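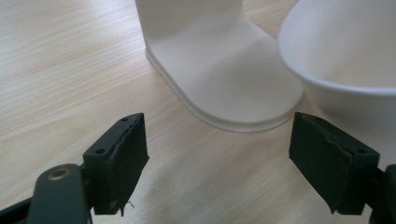 A robotics club with no robot in it for the first half of the year, Henrik Kramer called it when he read the first draft of this page. The remark is fair for fall semester. Members of the Orow group at Burthorpe spend that part of the year moving tableware with a hand-held gripper, recording what they do, and checking the recordings. The arm comes out in February.

## What the group is

Orow is the manipulation project of the Burthorpe robotics program. It is open to students in grades 9 through 12 and runs as a club with an optional half credit in engineering. It is separate from the drive-base team, which has its own page, its own budget and its own room. Students may belong to both, though the spring schedules overlap.

The subject is narrow: pick up a household object, put it down in a specified place, and do so again when the object has been shifted or turned. We work at table height with bowls, cups, small stands and similar items. We do not build mobile robots or do any work with drones.

## How the year runs

**September to December: demonstration.** Each student is checked out on the hand-held gripper, then assigned a task card. A card names the objects, the start region, the goal region and the allowed approach directions. The student performs the task by hand with the gripper while a camera on the tool records. A complete set for one card is 50 accepted demonstrations.

A demonstration is rejected if the fingers leave the view of the camera, if the object is dropped from above the goal surface, or if the student's free hand touches anything on the table. Students review one another's recordings and never their own. Reasons for rejection go in the log in plain words. "Bad" is not a reason.

**January: data checking.** Recordings are trimmed, labeled and split into training and held-out sets. Most of the software instruction happens in this month. We use Python and a small in-house tool called Lirico, which displays the recorded motion beside the video and marks places where the two disagree. Lirico was begun by students and is still maintained by them. It has a known fault with file names that contain spaces – do not use spaces.

**February to May: the arm.** A policy trained on the accepted demonstrations is loaded on the club's arm and tested on the same task card. Each card gets 100 trials on the arm, spread over several sessions, with start positions drawn from a printed list. The result is written as successes out of 100, with failures sorted by type: missed grasp, slip, collision, wrong placement, operator stop. A low score is reported the same way as a high one.

## Equipment

- Hand-held grippers with two opposed black fingers. Finger pads are a wear item. Edges fray with use, and a student who replaces a pad signs the maintenance sheet.
- One six-axis arm, fixed to a bench behind a marked line.
- Two training computers, shared with the graphics class until 3:30 p.m.
- A shelf of task objects. White objects on pale tabletops are part of the standard set and are considered the harder case, as edges are difficult to separate from the background in soft light.

Fastener sizes, spare parts and pad replacement steps are in the shop binder. Students are expected to check the finger screws before each session and to tighten them by hand driver only. Threadlocker is kept in the locked cabinet.

## The Lacerda Meet

The group enters one outside event, the Lacerda Meet, held in March. Teams receive an unfamiliar task card in the morning and are scored in the afternoon. Collecting demonstrations, training and testing all take place on site. Scoring covers placement accuracy, time, and a written log.

Last season's entry finished with 911 points. The largest deduction came from the log, where two sessions had been recorded under the wrong card number. The card number is now the first field on the form and the form cannot be saved without it. Placement was the strongest section. Time was average for the division.

Attendance at the meet is limited to six students. Selection is based on log quality and on having completed at least one full card, and grade level is not considered.

## Records

The archive holds 153 finished task cards, each with its recordings, trial results and notes. Any current member can read all of it. Older cards used a different camera mount and should not be mixed with newer ones in training; the card header states which mount was used.

Student names are removed from recordings before they are archived. Faces are not recorded in normal use, as the camera points at the fingers and the table.

## Staff

**Maxine Wihongi** directs the program and teaches the half-credit course. She signs off on arm access and on any change to a task card after work on it has started.

**Henrik Kramer** runs the shop, keeps the parts inventory and supervises the spring trial sessions.

## Joining

No programming experience is needed. New members join in September or January. Both intakes begin with the bench safety sheet and a short practical check: grasp a bowl by the rim, lift it, and set it down within a taped square without shifting the objects next to it. The check can be repeated as often as necessary.

Members are expected at two sessions a week. Sessions run from 3:15 to 5:00 p.m. in the lower shop. Students waiting for the training computers normally begin with log review. Safety glasses are required past the marked line at all times, including when the arm is powered off.

There is no fee. Students attending the Lacerda Meet pay for their own lunch. Forms are available at the shop door and from the main office, and should be returned to Maxine Wihongi with a parent or guardian signature.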